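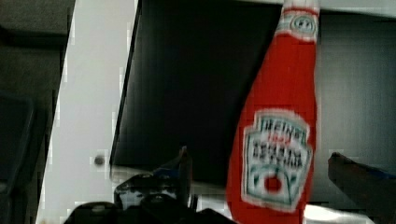
4. Setting out the play food

The Emwood play kitchen has places for two kinds of play food: hard pieces, which go in the bins, and soft pieces, which go on the open shelf. Sort the food before you put any of it away. Soft pieces are the ones with a cloth-like surface. A bottle such as the red Heinz ketchup, wide at the base with a long neck, counts as a tall piece and needs the full height of the shelf. Turn it so that the large label faces out. Children who can't read yet will find it by the red tomato on the label.

Finish Section 3 (Fixing the cabinet to the wall) before you start. Do not load the shelf while the cabinet is standing free.

What you need

Shelf board, marked E
Shelf pegs, 4 (bag 2)
Front rail, marked F, with its two screws
Storage bins
Picture labels (sheet at the back of this guide)
A soft, dry cloth

4.1 Fitting the shelf

1. Wipe the inside of the cabinet with the dry cloth. Sawdust from the peg holes will mark light-colored fabric.

2. Choose the height. Use the lower row of holes if you have bottles, cartons or other tall pieces. The upper row leaves too little room for them.

3. Push the pegs into the holes by hand until the collar touches the wood. If a peg is tight, turn it as you push. Do not use a hammer.

4. Lower the shelf board onto the pegs with the finished edge toward you. Press down on each corner. If the board rocks, one of the pegs is in the wrong row.

5. Screw the front rail to the two holes in the shelf edge. Stop when the screw heads are flush.

Note: On cabinets made before June 2019 the front rail is already glued in place. Skip step 5.

Caution: The most the shelf should carry is 4 lb. Cans and jars of real food are too heavy for it.

4.2 Placing soft pieces

1. Stand tall pieces at the back, against the panel. Soft bottles lean when they are crowded, so leave a finger's width between them.

2. Put short and flat pieces in front - bread slices, cheese, eggs and the like.

3. If a piece won't stand, squeeze the base gently between your palms to even out the stuffing, then press it down on a flat table. Repeat on the other side.

4. Keep anything with a stitched-on cap or stem upright. Hanging a piece by its cap pulls the stitching.

5. Leave one space empty on the shelf. Children put things back more readily when there is an obvious gap.

Note: The Lanow and Vandenberghe soft food sets both fit the lower shelf position. Sets from other makers vary in height. Measure the tallest piece before you attach the front rail.

4.3 Placing hard pieces

1. Slide the bins onto the runners under the counter. The cut-out handle goes to the front.

2. Fill each bin no higher than the bottom of the handle.

3. Put cutting food (pieces joined with hook-and-loop dots) in a bin of its own. The dots catch on cloth and will raise a fuzz on soft pieces.

Caution: Check every piece before it goes in. Throw out anything that is cracked, or small enough to be swallowed. Loose dots should be glued back or removed.

4.4 Labels

1. Cut out the picture labels along the gray lines.

2. Hold each label in place and have a child look at it from standing height before you peel the backing. On the shelf edge most people set them too high.

3. Peel and press. The labels can be moved once or twice on the first day. After that they tear.

If you use your own photos in place of the printed labels, cover them with clear tape, including the edges.

4.5 Cleaning

Soft pieces: Check the sewn-in tag first. If washing is allowed, wash in a mesh bag on a gentle cycle at no more than 70 degrees Fahrenheit and reshape while damp. Do not tumble dry. Pieces with no tag should be wiped with a damp cloth only. Let everything dry fully before it goes back on the shelf - thick pieces can take two days.

Hard pieces: Wipe with warm water and a little dish soap. Painted wood should not be soaked.

Shelf and bins: Wipe with a damp cloth, then a dry one. Tighten the front rail screws at the same time.

Missing pegs and label sheets can be ordered from Hasine, parts list 900. Give the letter stamped inside the left cabinet door when you order.

Go on to Section 5, Attaching the faucet and knobs.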